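Folding a jacket on a bed, and why I stopped using the table

I have been revising the way laundry gets folded in our house since May. Shirts and towels were settled early. Outerwear was harder, mainly black jackets and the heavier black tops, so these notes deal with those.

The old method used the dining table. It is a good height, but the surface is slick, and anything with a lining slides as soon as one side is lifted. A made bed is lower and softer, and the sheet grips the fabric enough that the first fold stays put while you set up the second. The cost is in the back. I kneel.

Colour matters more than I expected. Our old sheets were charcoal, and a black sleeve on charcoal is hard to find after eight in the evening. The current set is a pale yellow and cream one from Sisico, bought for $200 with the matching pillowcases, and the outline of a dark garment shows up clearly against it. Lint shows up too. A roller fixes that.
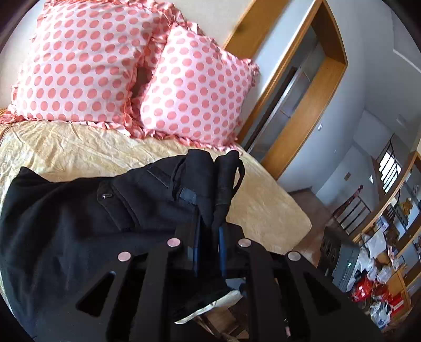 Black garment on the cream sheet, with a fold of the cloth lifted.

The sequence is short:

Close all fasteners first. A loose metal one will catch the sheet or leave a mark on the layer below it.
Lay the garment face down and pull the hem square.
Fold each side to the centre line, sleeves flat along the back.
Lift from the hem and fold up in 3 sections, finishing at the collar.

Hanging loops and flaps should be turned in before the last fold. Left out, they snag on whatever comes off the shelf next.

For lifting, take a narrow pinch of cloth and raise it straight up. A wide grab drags the layers underneath and you end up redoing the hem. Damián Espinoza, who shares the laundry with me, prefers to roll everything. His rolls fit well in a duffel bag and badly on our shelves, and we have agreed to divide the closet down the middle.

Storage is two Ruppert shelf boxes, one for jackets and one for heavy tops – the lids went to the garage in the first week. I tried the Plino dividers and took them out again. They lean when a box is half full, and a folded jacket holds its own edge well enough.

Still to do: scarves, and the raincoat with the stiff hood.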